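Against the Star Rating

The dishwasher repairman came on a Tuesday, spent thirteen minutes under my counter, and left. Before his van had cleared the corner my phone wanted to know how he did. Five stars were laid out in gray, waiting for my thumb. I gave him five. Everybody gives five. I've given five stars to a cab driver who missed my exit twice, and to a sandwich.

I am told this is how companies learn. I have my doubts. A few years back I did some part-time work for a regional furniture delivery outfit, Erkier, answering the phone and typing up complaints. Management had just put in ratings and was very proud of them. In the first month 2,708 came in. I know the number because it was printed on a banner and hung over the coffee machine. What the banner didn't mention was that nearly all of them were fives, and that the rest were mostly from people who were mad about the price of the couch.

The drivers paid for those. A man who carried a sleeper sofa up four flights could lose his Saturday shift to a customer who didn't like the shade of green. He had no say over the green. He could file an appeal, on a form, and the form went to a mailbox I was supposed to check. I was never given the password.

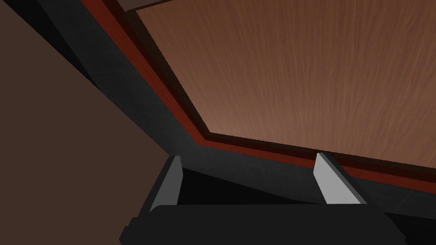 Elif Naz Sönmez wrote to me after an earlier column on tipping screens that I was being too easy on the old days. Before ratings, she said, the driver who yelled at her mother got away with it for years, and at least now there would be a record of it somewhere. She wanted to know what I would put in its place.

It's a fair question and I don't want to slide past it. Bad service used to vanish into thin air, especially if the person on the receiving end was old, or had an accent, or didn't care to make a fuss. A record is worth having. My trouble is with what kind of record we got. Three stars for a man who yelled at an old woman, three stars for a man who was late in the snow, and the software adds them up and sees the same man.

Look at what the numbers do once they're loose. A hardware shop near me, Ramanauskas, has a score of 4.6. The chain store out by the highway has 4.7. I have seen a grown adult stand on the sidewalk, compare the two, and get back in his car. One tenth of a star! The shop cuts keys while you wait and will sell you a single hinge. None of that fits in the tenth.

And the people being scored know the rules better than we do. The dentist's office sends the survey only to patients who smiled on the way out – the receptionist told me so herself, quite cheerfully. A moving company once offered me $200 off if I'd post the five stars before the truck was unloaded. I took the money. I'm not proud of it, but I would like to see the person who wouldn't have. 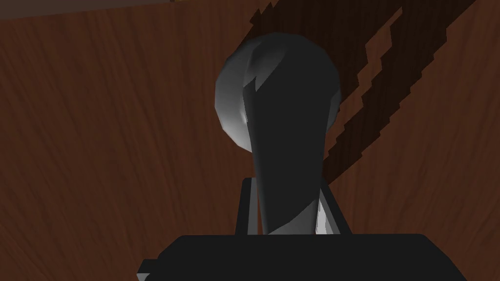
Ott Vaher

So, Ms. Sönmez, what would I put in its place? To start with, a phone that somebody picks up. Cillo, the heating oil company my parents used, had one. If the delivery man ran over your hose, you called, and a woman with a pencil asked what happened and which hose. She asked whether he'd said sorry. Sometimes you got a new hose. It was slow and it surely cost more than a row of stars, and I suspect the cost is most of the reason it's gone.

I'd also settle for fewer questions. I don't need to rate the parking lot. I don't need to rate the call in which I complained about the survey, though I was asked to in May, and then sent a reminder.

Defenders of all this like to say that nobody is forced to answer. True enough, for me. The repairman doesn't get to skip it. If I leave the stars blank, that goes down too, for all I know, as a customer who wasn't moved to say anything nice. So I press five, as I did on Tuesday, and some manager I'll never meet gets to believe he has learned something about dishwashers.

Mine is still leaking a little, by the way. I haven't decided whether to call.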